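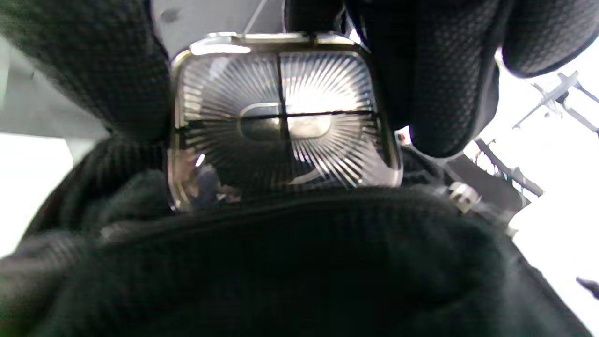
Small clear case, held in a black knit glove.

October, 7:40 am. Bench 2, kettle on.

Back on the walnut ink. I left the Clovum batch steeping over the long break and came in expecting mold, but it smells fine — like wet leaves and a bit of old tea. Strained it through the coarse cloth first and then the fine one, and the fine one clogged almost right away, same as in the spring. Marlina says to let it settle overnight before the second strain and she has been saying so for a year, so all right, next time I will!

Strained weight was 838 g, and I put it back on the small burner at the lowest setting. Target is 165 g for the thick stuff. I've gone darker before and it gets gummy in the dip pens, and then you spend the afternoon cleaning nibs in the sink instead of drawing anything.

9:15. Down a good bit. Color on the test strip is a warm brown with a yellow edge where it dries last. I like the edge. Ridwan doesn't, he wants it flat for the lettering sheets, and he asked if more gum arabic would fix it. Maybe? I did three strips with the gum at different strengths and taped them inside the cupboard door where they'll stay out of the sun. The strongest one has a shine to it that I really don't care for.

Paper notes while I wait. The Onance paper (the cream one, not the white) feathers badly with anything thin. With the thicker ink it behaves. The Núñez paper takes everything, you could write on it with gravy, but we have 39 sheets left and the price went up again, so please don't use it for scribbling. I've moved it to the top shelf behind the blotters. That's for you, Ridwan.

10:30. Forgot the pot for a few minutes while I was hunting for the glass stirrer (it was in the jar with the brushes, where I had put it so I wouldn't lose it). No scorching that I can smell. Took it off anyway and weighed it at 171. Close enough, but I put it back for a short go and got to 165 on the nose. Felt very pleased with myself.

Added two cloves and a splash of alcohol for keeping. I know the cloves are more habit than science. My first batch without them grew a gray skin in a month, and I'm not going through that again.

11:10. Nib tests. The pointed nib gives nice thin upstrokes, and the swells are a shade darker than last time. The broad nib drops a blob at the start of every stroke until it's warmed up, so either the ink is still a little heavy or I'm dipping too deep. Tried wiping one side on the rim and that helped a lot. Wrote out the whole alphabet twice and then a grocery list, which I then needed, so the Onance test sheet has a corner torn off. Sorry.

The old iron mix from the Pritomance jar: I put one drop into a spoonful of the walnut to see what would happen, and wow, it went nearly black in the spoon. Dried to a cold gray-brown on paper. Lovely color, but it has iron in it now and I don't trust it near anything we want to keep. Spoon batch thrown out, spoon washed, please don't pour the two together in a bottle no matter how good it looks.

To do
Light test: half of each strip covered with foil, in the south window, check in four weeks.
Ask Marlina if her neighbor still has husks. Green ones this time, mine were mostly black already.
New fine cloth, the old one is done.
Relabel the jars on the lower shelf. Two of them just say "brown."

12:20. Bottled, lids on, pot soaking. Lunch.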